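Fixing Collision Stops in a Bin Picking Cell When the Cable Bundle Is the Cause

Written by Jyoti Shakya
Last updated: Tuesday, July 16, 2024
Category: Troubleshooting, small cells

In our cell at Dronby the robot began to stop in the middle of a pick with a collision message, and there was no collision. The gripper was in free air above the bin floor, sometimes a hand's width away from any part. We lost a good part of February with this fault. I write the steps in the order I would do them now, which is different from the order in which we did them.

You need the rights to jog the robot in manual mode at reduced speed, a flashlight, colored tape, new cable ties and a copy of the log from the controller. If you have not been trained on your robot, please ask the person who has.

Before you start

Switch to manual reduced speed. Take the hold-to-run device in your hand and keep the other person out of the reach of the arm. With us, Deepak Singhal was reading the log at the PC and I was jogging, and we agreed that only the one who jogs may say "clear". Do not raise the collision limit to make the message go away. We did this on the second day, and that evening the gripper pushed into the bin wall and bent one finger mount. The limit was doing its work correctly.

Step 1. Write down the pose for each stop

Export the log and copy the joint angles for every stop into a table. We had 332 stops from 1,000 pick attempts. When I looked only at the tool position, I saw no pattern, the stops were all over the bin. When I sorted by the angle of the last wrist axis, almost all of them were together at one end of the range.

If your stops are spread evenly over all axes, your problem is probably a different one (payload data, brake, gearbox) and this page will not help you much.

Step 2. Check the payload data first

It takes five minutes, so do it before you touch a cable. Compare the mass and center of gravity in the controller with the real tool. Somebody had changed our gripper pads and did not update the values. The correction removed a few stops – not the main group.

Step 3. Jog the wrist slowly through the bad range

Take one pose from your table and drive there by hand. Then turn only the last axis, a few degrees at a time, and look at the cables and not at the gripper. You look for three moments:

The loop becomes flat against the wrist.
A cable tie begins to pull on its neighbor.
The cable jumps over an edge and then lies on the other side of it.

The third one was our fault. The jump gives a short torque peak and the controller reads it as contact. In automatic mode it is too fast to see.

Put a piece of colored tape on the cable where it leaves the last fixed point, and another one where it enters the tool. If the tapes turn against each other when you move the axis, the cable is twisting, and a longer loop alone will not solve it.

Step 4. Repeat it low in the bin

Many people test in open space above the table, and there everything is fine. Low in a bin with sloped walls the wrist has to tilt, and the loop has less room than you think. Do the test with the real bin, clamped as in production, and with the usual objects in it. 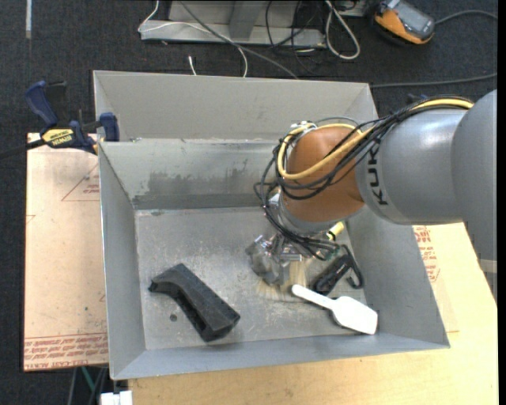

Go down slowly to the lowest picking height and tilt the tool to each side. At every tilt, stop and check the distance from the cables to the nearest wall with the flashlight. Our rule is now 60 mm as a minimum. Before, we had no rule.

Step 5. Route the cables again

Open all the ties between the forearm and the tool, also the ones that look good. Turn the last axis to the middle of the range that your program really uses, and fix the cables again in this position. We had fixed them at zero, but our program never works near zero, so the cable was already half twisted when the day started.

Leave the ties loose enough that a single cable can slide. Keep the thick cable and the thin ones in separate ties near the wrist – they do not bend with the same radius, and the thick one always wins.

Step 6. Limit the axis in software

Set the soft limit of the last axis a little inside the range you tested. The Prarneo grasp planner, which we use, allows you to give this limit to the planner too. If you set it only in the controller, the planner will still propose grasps that the robot then refuses.

Step 7. Run again and compare

Use the same objects and the same number of attempts. After the new routing we had 6 stops, and each of them was a true contact with the wall. Put the collision limit back to the original value before this test and write in the logbook that you did it.

What we check now

Every Monday we look at the ties and at the outside of the cables for shiny places. After each gripper change we repeat step 3, also when the new gripper has the same mass. The team in Upadhyay has the same cell with a longer tool and found their jump at a different angle, so please do not copy our angles.

If you have seen this fault with a hollow wrist, please write to me, I have no experience with this type.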